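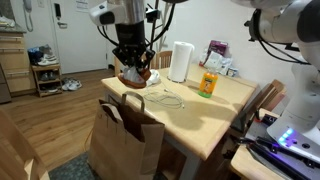 According to Ho-yin Shih, a shoe is clean only when the edge of the sole is clean, and most people stop at the upper. Kai-wen Kong takes a milder view and treats the sole as a separate job, done less often. Household guides differ in the same way, and the term "shoe cleaning" may cover either one or both.

Shoe cleaning is the removal of dirt, dust and stains from footwear at home or in a shop. It is usually kept apart from polishing, which adds wax or color to leather, and from repair.

Parts of the shoe
The upper is everything that covers the foot. The sole is the part underneath, and its visible side is called the sidewall or, on shoes with a raised rim, the foxing. White uppers on a brown or reddish sole are a common pairing. They call for some care, as dirty water from the sole can run up into the light material and leave a line. Many people do the sole first for this reason – others mask the seam with tape.

Work surface
A table, a back step or a utility sink may be used. On a bare wooden table the soles are normally brushed off beforehand and a sheet of paper or an old towel is put down. Paper towels are used for blotting, and also for stuffing the toe while the shoe dries. An open paper bag can take used towels and loose grit.

Method
Laces and insoles are taken out. Dry dirt is brushed away, then the upper is wiped with a damp cloth and a little mild soap. Canvas can stand more water than leather. Suede is brushed dry. Soles are scrubbed with a stiffer brush, and stones caught in the tread are picked out with a blunt stick. Shoes are left to dry at room temperature, away from heaters, which may loosen glue.

Products
Cleaners are sold as liquids, foams and wipes. The Grandent foam comes in a 126 ml can, and Drurkar sells a two-sided brush, with soft bristles for uppers and hard ones for soles. White shoes are sometimes touched up with a chalk-based whitener such as Fumadik – this covers marks but does not remove them.

See also: Shoe polish; Shoe tree; Insole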